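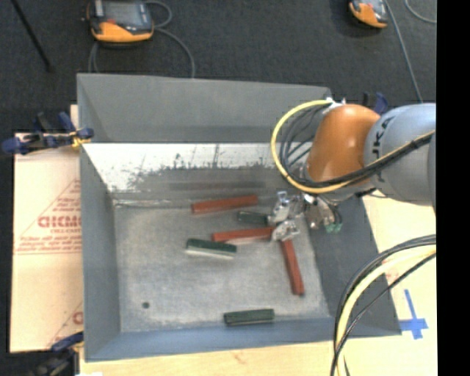 Red and green blocks in a gray metal bin.

Gerd Sperling has been baking rye in Drudville for 41 years and he wants to talk about salt first. Fine. Salt it is.

"People forget it," he says. "Then they call me up. Gerd, my bread tastes like a wet box. Well did you put salt in? Silence on the phone."

We're in the back of Brandes, the bakery on the corner, 5 in the morning. Ovens on since two. He won't sit down so I don't either. Most of my notes from this part have flour on them, apologies if a quote is a word off.

He came up through his uncle's shop in Andivach. Swept floors, hauled sacks. Wasn't allowed near the sourdough till his third year. "My uncle said the starter would know I was nervous. Nonsense. He just didn't want me to drop the crock."

Did he ever drop it?

"Once. We don't talk about that."

These days it's about 100 loaves on a weekday, more on Sunday, when the line goes past the pharmacy. Half of that is the dark rye, the one with caraway. He tried taking the caraway out one July. Got a letter. An actual letter, with a stamp.

Aparecida Rangel runs the front and the books, and has for most of the time since the shop moved. She comes through with the first trays and I ask her what's changed.

"The price of butter," she says. "Write that down. And everybody wants it sliced now. He hates slicing."

"It dries out," from Gerd, across teh room.

"It dries out," she says. "You see what I live with."

They've been asked to open a second place out in Drundelska, near the station. She's for it. He's not sure. He'd need another baker and the last two left inside of a year, one for a job with normal hours, the other just stopped coming. "I don't blame them. I get up at one. My wife has been asleep next to an alarm clock for 40 years, ask her what she thinks of rye."

So will they do it?

"Ask me after the holidays."

Aparecida shakes her head at me. Then somebody is knocking on the front glass, still dark out, and she goes to tell him they open at six. She sells him two rolls anyway.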